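Visit report: Narnen plate works, open day
November 7, 2020

The Narnen works opens its floor to visitors once a year. Entry was by the side gate on the rail side, and groups were kept to the yellow walkway. The tour covered casting, fettling, coating and final assembly, in that order. The Fandulano furnace was cold for the day, so casting was explained from the moulds.

Output is 400 plates a shift when both lines run. Castings are tumbled to take off the flash, then bored and weighed. Underweight pieces go back to be melted. Overweight pieces are drilled on the inner face until they come within tolerance, and the plugged holes are left unpainted at this stage so the inspector can find them.

Coating is done in a separate bay with its own extraction. The colour range is small: black, grey and a speckled mix of the two. The speckled finish hides minor pitting in the casting, and the plant makes no secret of it.

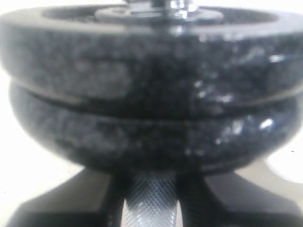
How are the plates held on the adjustable dumbbells?
A threaded collar is turned down by hand against the outer plate. A rubber washer inside the collar stops it working loose.

The glossy coat on the paired black plates picks up the light along the rims. The handle is knurled and the collar is bright chrome.

Assembly has 4 benches. Handles arrive from Tesfamariam already plated and are checked with a thread gauge before packing. The Allo range was not being packed during the visit.

Parking is limited and the washrooms are at the far end of the yard.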